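Apuntes de la sesión 4 – Orden de mesa, bandejas y piezas pequeñas
Taller de organización del espacio de trabajo, Aula Sutcombe
Notas de clase de Normunds Urbonaitė

Antes de nada, dos avisos. Quien todavía no me haya entregado el inventario de su cajón (el de la sesión 3), que me lo mande por correo o me lo deje en papel en la carpeta azul de la entrada, me da igual. Y el segundo: la semana que viene empezamos diez minutos más tarde, que tengo que recoger la llave del armario grande y siempre hay cola en conserjería.

Bueno, al lío. Hoy toca lo pequeño. Llevamos tres sesiones hablando de estanterías, de cajones y de la dichosa pared de herramientas, y ya iba siendo hora de bajar a la mesa. A mí es la parte que más me gusta, lo confieso, porque se puede hacer en una tarde, no cuesta casi nada y se nota enseguida.

1. De dónde sale el desorden menudo

Cuando digo «piezas menudas» me refiero a todo lo que cabe en la palma de la mano y no tiene caja propia: palillos, bolitas de algodón, alfileres, clips, gomas, cuentas, tapones, el tornillito que sobró de montar la lámpara y que guardamos por si acaso. Son cosas que usamos un momento y soltamos donde nos pilla. En casa de mi madre aparecían dentro del azucarero, imaginaos.

Lo malo es que una superficie grande y despejada invita a soltar. Dejas un palillo, al rato dejas otra cosa al lado, y cuando quieres ponerte a cortar papel o a extender una tela tienes que apartar todo con el antebrazo (lo hemos hecho todos, no pongáis esa cara). Y apartar con el antebrazo es la manera más rápida que conozco de perder piezas debajo del radiador.

En el inventario que hicimos en el aula salieron 721 piezas sueltas entre todas las mesas. Después de la primera pasada de tirar, juntar y devolver a su sitio quedaron 521. Ya sé que parece poca diferencia para una tarde entera de trabajo, pero fijaos en que no habíamos comprado ni un solo organizador, y que las que quedaron las conocemos por su nombre, como quien dice.

2. La bandeja como frontera

Mi propuesta, y la base de toda la sesión, es trabajar con una bandeja por tarea. Una. Lo que se está usando vive dentro y lo que no, vuelve al cajón. La bandeja hace de frontera: si algo está fuera, está perdido o está de paso, y en los dos casos hay que hacer algo con ello.

¿Qué bandeja? Yo pido tres cosas y no soy muy exigente con el resto:

– Que sea baja. Si los lados suben mucho, la mano tropieza al entrar y acabas volcando el contenido en la mesa para buscar, con lo que volvemos al principio.
– Que tenga el fondo liso y las esquinas suaves. En las esquinas muy marcadas se mete la pelusa y luego hay que sacarla con un bastoncillo.
– Que sea estable. Las de cartón fino se comban, y las de plástico muy ligero se van detrás de la manga.

No hace falta que la bandeja sea «de taller». Una fuente de servir que ya no sacáis a la mesa va estupendamente, y si lleva un filete dorado en el borde, pues mejor, que también tenemos derecho a trabajar con cosas bonitas. Eso sí, las que tienen dorado no las metáis en el lavavajillas ni las froteis con estropajo: paño suave, agua templada y listo.
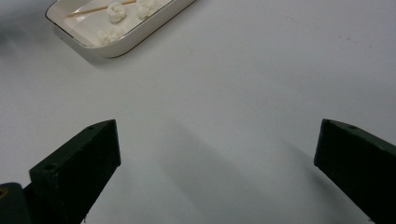
Con el color conviene pararse un poco. En clase hubo debate y quiero dejar por escrito lo que dijimos, que luego cada cual se acuerda de lo suyo. El blanco tiene una ventaja clarísima, y es que la suciedad se ve. Para materiales oscuros, o para cualquier cosa que tenga algo de color, va de maravilla: un palillo de madera clarita se distingue sin problema. Pero si lo que guardas es algodón, guata, algo esponjoso y blanco, casi desaparece, y solo lo encuentras por la textura y por la sombrita que hace. Con buena luz, bien. A las siete de la tarde en invierno, ya me contaréis.

Hay dos soluciones, las dos baratas:

a) Forrar el fondo con un papel de color medio. A mí me gusta el gris azulado, que no cansa. Se recorta a la medida, no se pega, y se cambia cuando se ensucia.
b) Reservar la bandeja blanca para lo oscuro y buscar otra para lo claro. Es lo que hago yo en casa, con una verde horrorosa de Wollwood que me regalaron y que ahora no cambiaría por nada.

Lo que no recomiendo es mezclar blanco sobre blanco y fiarse de la memoria. Yo lo hice una temporada y barría más algodón del que usaba.

3. Cómo colocar dentro

Dentro de la bandeja tampoco vale todo. El criterio que sigo es el de forma, y lo repito aunque suene a manía: lo alargado con lo alargado y lo redondo o esponjoso en su lado. Si un palillo queda cruzado y le echas encima una bolita de algodón, al coger una cosa te traes la otra enganchada. No es ningún drama, pero si estás con las manos manchadas de cola te acordarás de estos apuntes.

El palillo, mejor pegado a uno de los lados largos y paralelo a él. Así lo coges con dos dedos apoyando la yema en el borde, sin pellizcar el fondo. Las piezas blandas, en el extremo contrario y con aire entre ellas, que amontonadas se apelmazan y luego salen todas juntas. Si son muchas, a un cuenquito dentro de la propia bandeja.

Y no llenéis la bandeja. Una bandeja llena es otro cajón, solo que sin tapa. Cuando no se ve el fondo, toca sacar.

4. Dónde poner la bandeja

Esto lo expliqué deprisa al final y varias personas me lo preguntaron en el pasillo, así que me extiendo. La bandeja va arriba, hacia el fondo de la mesa, y del lado de la mano que NO usáis para trabajar. Los diestros, arriba a la izquierda. Los zurdos, al revés. El centro se queda libre para la faena, y la mano hábil no pasa por encima de la bandeja cada dos por tres con la manga colgando.

Lo de girarla un poco es cuestión de gusto. Yo la pongo en diagonal, mirando hacia mí, y me resulta más cómodo para el brazo. Paqui la pone recta como un soldado y trabaja mucho más rápido que yo, de modo que no voy a dar lecciones en esto. Lo que sí pido es que no asome por el borde de la mesa. Un golpe de cadera y adiós.

Sobre la superficie: una mesa mate es más agradecida que una brillante. Con el flexo encendido, el brillo molesta y esconde las piezas claras. Si la vuestra brilla, un mantel individual liso debajo arregla bastante.

5. Recoger

La rutina de cierre dura 90 segundos. La cronometramos en clase y salió, incluso con el grupo charlando. Va así:

Primero, vista general de la mesa y a la bandeja todo lo que haya quedado fuera.
Segundo, lo usado a la basura (un algodón usado no se guarda, por favor).
Tercero, lo limpio a su bote.
Cuarto, pasar el paño por la bandeja y después por la mesa, en ese orden.

Si un día no os da la vida, haced solo el primer paso. La bandeja aguanta hasta mañana con cosas dentro, y la mesa al menos amanece despejada.

6. Material y compras

Me preguntasteis por cantidades. Los palillos vienen en cajas de 1,000 y con una hay para todo el grupo hasta abril, o sea que no compréis cada uno la suya. Las bolas de algodón, las más sencillas que encontréis. Los botes con tapa los pedimos juntos a Tralinlow, que nos hace el envío al aula, y quien quiera etiquetas adhesivas que se apunte en la hoja de la puerta. Las de Ozoliņš se despegan bien y no dejan cerco, son las que uso yo.

Bandejas no compréis todavía. Mirad primero en el armario de la cocina, en serio, en el estante de arriba, detrás de la ensaladera.

Para la próxima sesión

Montad una bandeja para una tarea que hagáis de verdad: coser botones, maquetas, uñas, acuarela, lo que sea. Trabajad con ella cinco días y apuntad dos cosas en el cuaderno: qué pieza se os salió más veces y qué pieza metisteis y no tocasteis. Con eso haremos el ejercicio de reajuste. Traed también el paño, que en el aula quedan pocos y están para jubilarlos.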